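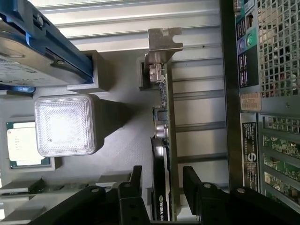 Figure 1. Wrist view, gripper fingers open on either side of the graphics card.

Filed under: Teaching / Manipulation / Course notes

Unit 7. Learning contact-rich assembly from demonstrations
Notes by Arlo Iwasaki, Andier

7.1 Where we are

Unit 6 treated grasping as a problem that ends when the object is held. In PC assembly and disassembly the hard part starts after the grasp. A card, a memory module and a processor each have to move along a narrow path, and small errors in angle turn into large side loads. The Drimura policy, the main subject of this unit, was built for this setting. It learns from teleoperated demonstrations and takes two camera views as input, one from the wrist and one from a fixed position at the work table.

Read the Drimura report before the problem session. Sections 2 and 4 are required. Section 3 covers the network in more detail than we need, and you can skip the part on image augmentation entirely.

7.2 Task and notation

Let o_t be the observation at step t. It contains the wrist image w_t, the fixed image f_t, the joint positions q_t and the gripper opening g_t. The action a_t is a small change in tool pose plus a target opening. The policy predicts a chunk of k future actions,

A_t = (a_t, ..., a_(t+k-1)),

and executes only the first part of it before it predicts again. Keep in mind that k is a number of steps and not a length of time. Several people mixed these up last year, and their answers to problem 3 were off by a factor of the control rate.

A task is split into stages: approach, align, close, transfer, seat or release. The stage label s_t is used in training only. At run time the policy has to work out the stage from the images and from its own recent actions.

7.3 Why two views

The wrist view gives high resolution close to the fingers. Its weakness is that it moves with the tool, so the same part can show up in very different places and orientations. It also loses the target when the held part gets in the way. The fixed view has the opposite properties. It holds the whole layout steady, but a gap of a millimeter between a finger and a card edge covers very few pixels.

Drimura encodes each view with a separate network and joins the two feature sets with attention. The weight on each view is allowed to change from step to step. In the approach stage most of the weight goes to the fixed view. In the align stage it shifts to the wrist, and during transfer it shifts back. The authors do not force this pattern - it comes out of training - but it is weaker when the stage labels are removed.

Shadows deserve a separate comment. A part standing on the floor of a case can throw a long shadow across it, and a wrist camera passing over the shadow records a strong edge where there is no part. A model trained under one lamp position will often learn to steer by that edge. The report handles this by moving the lamp between recording blocks. Color jitter alone was tested and did not help much.

7.4 Data

The operators recorded 2000 demonstrations. Of these, 1433 were kept after review. The rest were dropped for one of the following:

- the operator stopped and restarted in the middle of a stage
- the two camera streams drifted apart in time
- the part was put down in a pose that the tray or socket could not accept

The first rule is debatable. Pauses make the action distribution have two peaks, one at zero and one at the normal speed, and a model trained with squared error will settle between them. But a pause followed by a correction is also the only place where the data shows recovery. The Lyons group kept such episodes, cut out the still part and relabeled the remainder. We will compare both choices in the lab.

7.5 Fixtures and start poses
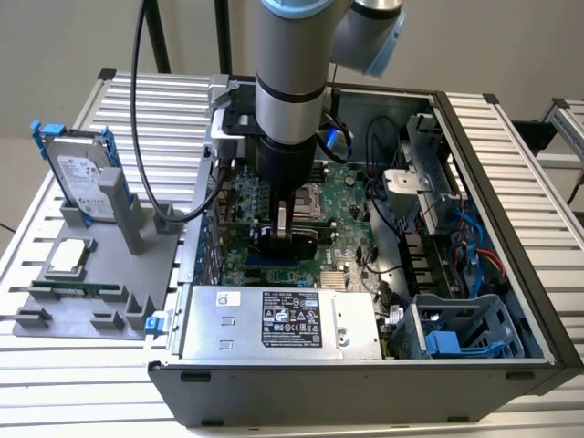 Parts in a tray have fewer possible poses than parts on an open surface, and this matters more than it may seem. A tray pocket removes most of the rotation error before the policy does anything. When you read a success rate for a seating task, check first whether the part started in a fixture. If it did, the number describes transfer and seating. It says little about picking the part up from an arbitrary pose.

The chassis is a different matter. Its position on the table can be held fixed by a clamp, but the cables inside it cannot be modeled as rigid, and they rarely lie the same way twice. Drimura does not model cables. It depends on seeing enough variation in training, which is a fair choice for thin wires and a poor one for a thick bundle that can push back on the tool.

7.6 Results

The evaluation used 484 trials, divided evenly between Drimura and a baseline called Jevotska, which takes the wrist view only. Start poses were matched, so each pose was tried once by each policy. A trial counted as a success if the part reached its goal with no help from the operator.

Summary of what the report shows:

- On approach the two policies are close. The difference is within the interval the authors give.
- On align, Drimura is better, mostly on the memory module.
- On transfer the gap is largest. Jevotska often drifts once the held part covers the goal.
- On seating both policies lose trials to side load. A second view does not fix this, and force input was not tested.

The delay from image capture to action was 427 ms in the two-view model, longer than in the baseline. Action chunks hide part of this, so long as nothing moves except the robot. Work out for yourself what happens if the part slips right after a chunk has started.

7.7 Points to be careful with

Matched start poses call for a paired test. The report uses an unpaired one, which throws away information and gives a wider interval than needed. Redo it from the table in the appendix.

The stage labels were written by the same people who ran the robot. There is no second set of labels and so no measure of agreement. The border between align and close is the least certain one, and per-stage rates near that border should be read loosely.

All trials used the same gripper. Finger shape sets how much clearance is needed on each side of a card, so the align results may not carry over to wider fingers.

7.8 Problems

1. Derive the expected action under squared error when the data is a mix of pauses and motion at constant speed v. Let p be the share of pauses.

2. Suppose the wrist view is blocked with probability b at each step, independently. Write the chance that at least one clear wrist image is seen in n steps. Then explain why independence is a bad assumption during transfer.

3. For a given control rate and the delay in 7.6, find the smallest k for which the robot never waits for a prediction. State your assumption on when the next prediction is started.

4. Propose a way to measure how strongly a trained policy depends on shadows, using recorded data only. One page at most.

Solutions to 1 and 2 go out in November. Problem 4 is discussed in the lab and is not graded.

This site uses cookies to remember your settings and measure page visits. Accept all | Manage preferences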